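Setting up a cold drinks table - notes for the talk
Bindstead community hall, October, evening session

Start when people have their chairs. Say who I am and that there is a handout by the door. Phones are fine.

Opening

I run drinks tables for Goltodar. Mostly office parties and christenings, nothing grand. The table at Pillai last month was for 300 and the one before that was for 700, and the layout was much the same for both. Tonight is the layout. Recipes are on the back of the handout and I will not read them out.

Ask who has done a drinks table at home. Ask what ran out first. It is usually ice.

Ice

Keep it in a wide bowl. A tall bucket looks smart but your knuckles hit the side when it gets low. Scoop in the bowl, handle pointing to whoever is serving. Never use a glass as a scoop. If a glass chips in the ice, the whole bowl goes in the sink and you start again.

Have a second, smaller bowl empty and close by. Pips, ends, used sticks, anything you don't want on the board.

(Someone will ask how much ice. Tell them to buy double what they think and leave half in the freezer.)

Fruit

Board in front of you, whole fruit on the near side of it, cut fruit on the board. Lemons and limes first. Strawberries last, they go soft. Halve a lemon across the middle and leave it face up until you need slices. Don't cut the lot at the start. Cut two, use two.

Plate for finished slices goes between the board and the tray so your hand travels one way.

Bottles

Lay them in a rack if you have one, caps towards you, labels up. Bottled tea is a good base if people are driving. It goes well with lemon and it doesn't need shaking. Anyone who wants it sweeter can have syrup on the side.

Tray and cloth

The tray stays clear until the drinks are poured. People put things down on it, keys and so on. Move them. Folded cloth beside the tray, and a spare under it. One for hands, one for the table. Mine get mixed up by nine o'clock and I have stopped minding.

Tools

Muddler, stirrers, anything with a handle, all standing in one jar. Right hand side if you are right handed. Don't lay them flat, they roll.
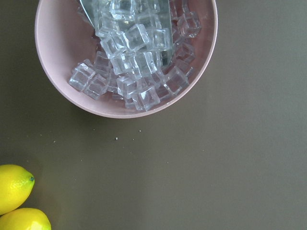
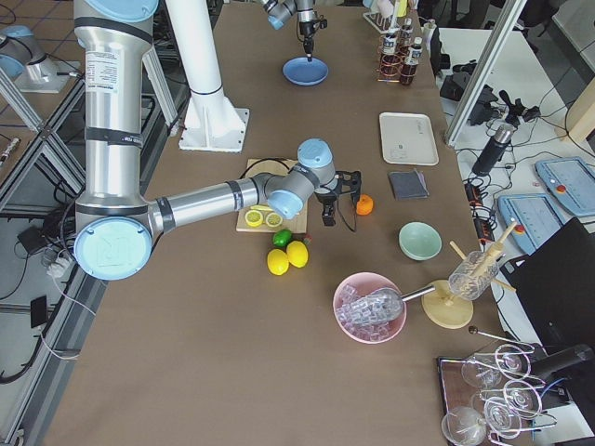
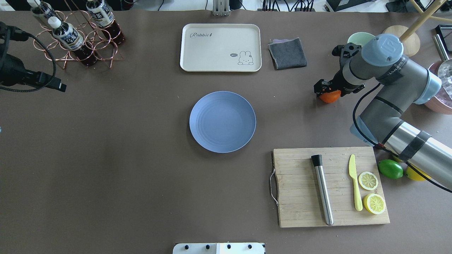
Cost

I spent 2,000 on kit in my first year and would not do it again. The Clakeo sets are decent but you end up with six tools you never pick up. Buy one good scoop, one board and one sharp knife. Borrow the rest. Charity shops are full of trays and bowls.

Clearing up

Ice out first, then fruit waste, then wipe down. Wash the scoop and dry it straight away. Wooden tools don't go in the dishwasher. Stand them up to dry overnight.

If there is time, do the lemon slicing at the front table and get two people up to try it. If not, skip to questions.

Remind them the hall needs the chairs stacked by ten. Handouts by the door, spare copies in my blue folder.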